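February, and I finally made it to the open day at Dorkolo, the shop that sorts, checks and repacks used office odds and ends so they can go out again. I'd been meaning to go for ages. If you like seeing how ordinary stuff gets handled (I really, really do), put it on your list for next time.

## Getting in

The building sits behind the old Sartori furniture warehouse, and the sign is small, so go past the loading dock and look for the blue door. Parking is free on the left side. I got there at ten past nine and there was already a little crowd in the hallway holding paper cups of tea. Tour groups were limited to 44 people for the whole morning, and we were split into smaller batches by colored sticker. I got yellow.

Petronella Kekana took our batch around. She has been there since the place was one room and a borrowed van, and she talks fast and happily and doesn't mind being interrupted. Good thing, as I interrupted her a lot!

## Intake

First stop was intake, a long room with shelves up both walls. Boxes come in from offices that are moving, closing or just clearing out a closet, and every box gets a card. The card says where it came from and what the sender *thought* was in it. Petronella had us guess from a few cards what we'd find inside, and we were hopeless. A box marked "cables" had a desk lamp, a stapler and a very nice fountain pen in it. The pen went back to its owner, by the way. They phone people about things like that.

I asked what they get the most of. Keyboards, she said, then mice, then those plastic letter trays that everybody had in the nineties. Letter trays are hard to give away. If you run a school art room, please call them.

## The small-parts room

My favorite part of the morning, and I'd happily have stayed through lunch. Small parts is where the little things get grouped and bagged, and where computer mice get looked over. I expected gray benches and gray bins. The room is much more cheerful than that, and even the tabletop is a soft green I would gladly have in my kitchen. 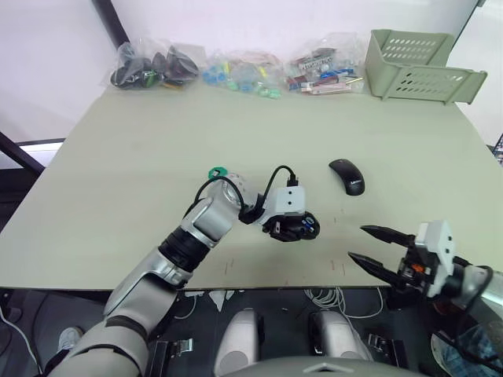 *Small parts: a mouse on the sage-green table, with the bags and the green basket at the back.*

I love a clear plastic bag. You can tell one batch from another from across the room, just by color: dark things in one, light blue and teal bits in the next, packaged bits in red and blue in another. Petronella said they tried paper envelopes for a while, with everything written neatly on the front, and people kept opening them to check anyway. So clear bags it was, and the envelopes got used up as notepads.

The baskets are a bigger deal than I'd have guessed. Vusumuzi Chauke, who runs small parts, told us they went through three kinds before settling. The first were too deep and things got lost at the bottom. The second kind had wire sides and snagged the bags. The plastic ones with slots can be rinsed out and dry quickly, and they come in enough colors that each table can have its own. Somebody in our batch asked where to buy them and he wrote the name Fidau on the back of her sticker sheet. I copied it down too.

Then he explained how a mouse gets checked, and this was the bit I came home and told everyone about. Shell first: cracks, sticky spots, missing feet. After that the buttons and the wheel. You roll the wheel slowly, all the way around, and feel for a place where it catches. And then you open it up, and you always open it, even if it looks brand new, as batteries get forgotten in there for years.

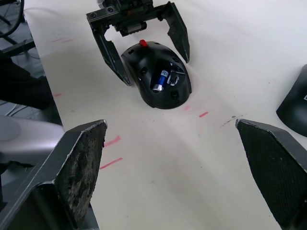 He passed around an old one with a leaked battery so we could see what that does to the metal contacts. Green and crusty, quite horrible, and the whole group leaned in. A lot of them can be saved with a cotton swab and a bit of vinegar, he said, as long as the spring still has some push. If it's gone limp the mouse goes to the parts shelf and gives up its wheel or its feet to another one.

The other thing he checks for is the little USB receiver. A wireless mouse that has lost its receiver is usually no use to anybody, and people leave them plugged into the old computer all the time. He has a drawer of lonely receivers and keeps trying to match them up. His record is 2 in one afternoon, and he was very proud of it. I went home and checked mine, and of course it was still in a laptop I'd been planning to give away.

## Packing and the shop

Packing is upstairs. Busisiwe Chauke (yes, related, she's his aunt) showed us how orders are put together for schools and clubs. A full kit for a computer room fits in one Darkell crate, with the mice on top so they don't get squashed by keyboards. She let us try packing one. Ours would not close. Hers closed on the first go with room left for a box of pens.

The shop at the end is tiny and cash only, so bring some. I bought a desk lamp, a bag of mixed binder clips and a hole punch that weighs as much as a brick. The raffle was still going when I left. My ticket was number 43 and they called 80, so the coffee maker went to a very pleased Tshepo Tshabalala from the green sticker group.

## If you go

- Go early. The hallway is narrow and the later groups had to wait outside.
- Wear something warm, especially for intake, where the big door stays open.
- Small parts has no seats, so grab a chair during the packing talk.
- The tea is free and the lemon cake is excellent. Oľga Vaněk bakes it, and she'll give you the recipe if you ask.
- Old mice can be dropped off at the front desk. Put the receiver in with them!

They're hoping to run another open day before summer, and Petronella is keeping a sign-up sheet at the desk. My name's on it already.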